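Busico opens repair service for bed linen in Mukcombe

Mukcombe, 12 January 2026. The textile company Busico is starting a repair service for sheets, pillowcases and duvet covers. Customers can bring their linen to the shop in Mukcombe, and it will be returned in 12 working days.

The service was tested last year with 70 households in Trarnness. Most of the damage was small: open seams, missing buttons and stains near the edge.

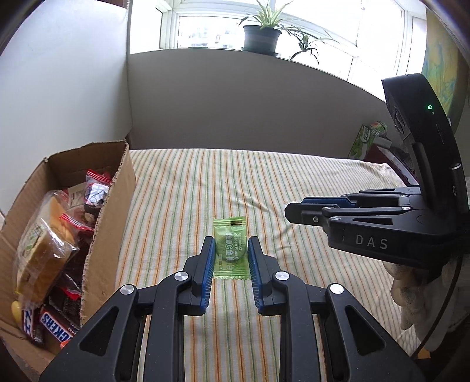
Busico asks customers to check their linen before they bring it. Small items are easily forgotten in bedding, and they can cause damage in the washing machine. A candy wrapper left lying on the bed, for example, should be taken away before the sheets are folded. Pockets of pajamas should also be emptied.

"Many people keep good sheets in the closet only for one small hole," says Lenka Hrubý, head of the repair workshop. "We would like to give these sheets back to the bedroom."

A simple repair costs 5 dollars. Larger work is priced after inspection. The workshop can accept 200 pieces per month.

Repair bags are available at the shop free of charge.

Press contact: Lenka Hrubý, Busico, Mukcombe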